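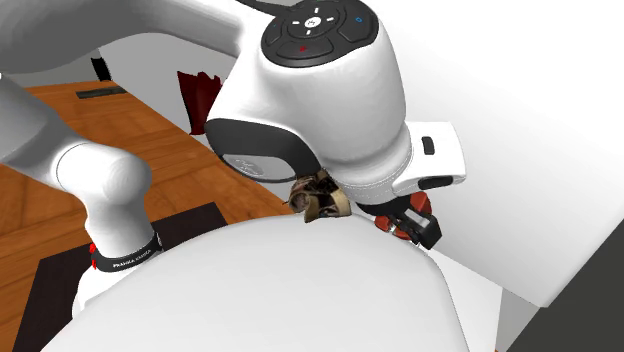

Clornov and Ferrand to gather robot training examples in simulation

November 2021

Clornov, which makes software for robot arms, and Ferrand, a contract packing company, have started a joint project to collect examples for a learning system that will handle mixed household goods. The project is called Kikiler. It will run for 40 weeks and will be carried out mostly in simulation.

The learning system is meant to pick up objects it has not been programmed for one by one. To do that it needs a large set of recorded attempts, each with the arm's joint positions, the state of the gripper and the views from the simulated cameras. The partners will record these attempts with operators steering a rendered arm through a task from start to finish.

The first set contains 438 recorded attempts and was completed by seven operators at Clornov's office. It covers picking up an object, moving it clear of its neighbors and setting it down on a marked area. Attempts that ended in a dropped object are kept in the set and labeled as such.

"We threw the failures away on an earlier project and regretted it," said Sandrine Langlois, who leads data collection at Clornov. "A system that has only been shown clean grasps has no idea what to do when the object slides. We want the second and third tries in there too, with the operator's corrections left as they were."

The objects differ in size, shape and surface pattern. Large, smooth, rounded forms have been placed close to the arm in part of the set, so that the gripper has to work near something that blocks the view or the easy path. Lighting and camera position are changed between sessions. Each session begins with a new arrangement, and operators are asked not to practice on it before recording.

Ferrand's part in the project is to supply the tasks. Staff on its packing lines have written short instructions in the words they would use with a new coworker, and these are attached to the recordings. One attempt can carry several instructions.

"Our people say 'put it with the others' and everyone on the line knows what that means," said Valentin Marty, operations manager at Ferrand. "The system doesn't. If it is going to be any use to us it has to learn from how people here talk, and we would like to find out how many examples that takes before we buy any equipment."

Recordings are checked in two steps. A program first rejects files with missing frames or with joint readings outside the arm's limits. A reviewer then watches each remaining attempt and confirms that the label matches what the operator did. Where the reviewer and the operator disagree, the attempt is set aside and is not used for training until a second reviewer has looked at it.

The checked recordings will be stored in Bado, Clornov's tool for sorting and replaying robot data. Bado lets a user search by object, instruction or outcome and replay an attempt from any of the recorded views. Ferrand will have access to the full set through its own account.

Tests on a physical arm are planned to begin in March at Ferrand's packing site. They will use a small number of objects from the simulated set together with objects the system has not been trained on. The partners will publish the results of those tests, including the failure rate for each object. No decision has been made on the release of the recordings themselves.

About Clornov
Clornov develops simulation and data tools for companies that work with robot arms. Its products include Bado.

About Ferrand
Ferrand packs household goods and small parts for retailers and mail-order companies.

Press contact
Sandrine Langlois, Clornov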